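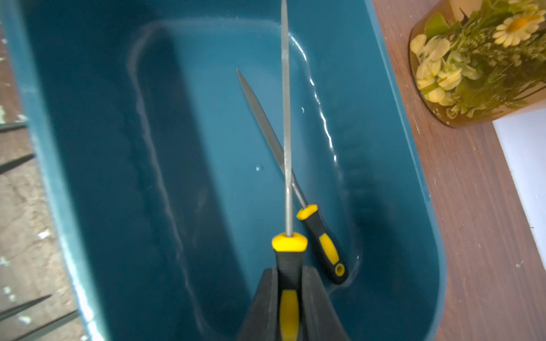 Home | Files | Notes | Changelog | Contact

# Trotby Hand Tools: files in a tub

Clarnon workshop set, part 2. Part 1 covers screwdrivers and part 3 will cover chisels.

## Contents

- 1,754 stills, sorted into 27 folders
- `tools.csv`, one row per tool
- `notes.txt`, bench notes for each folder

## What is covered

Hand files being put into and taken out of a plastic tub on a tabletop. Tub colour is given in the `tub` column; teal is listed as `teal`, never as `blue` or `green`. Handles are entered by main colour first, so a black and yellow handle is `black/yellow`.

The `lying` column is for files resting in the tub and `held` is for the one being lifted or put down. Both can be filled in for the same still.

## Known problems

- Folder 19 has two rows with the same tool number. Use the second.
- Glare on the tub walls can look like water. Leave `wet` blank unless the bench notes say otherwise.
- Cut (single or double) is missing for 17 tools.

## Changes

September: Jirkau folders renamed, spelling of "bastard cut" fixed.

Contact: the Niskanen tool room desk | © Trotby Hand Tools | Back to top

Comments (3)

**benchdog:** Is the rasp meant to be in with the files? It's in folder 8.

**trotby:** Yes, it's marked `rasp` in the type column.

**oldvice:** The csv opens fine now, thanks.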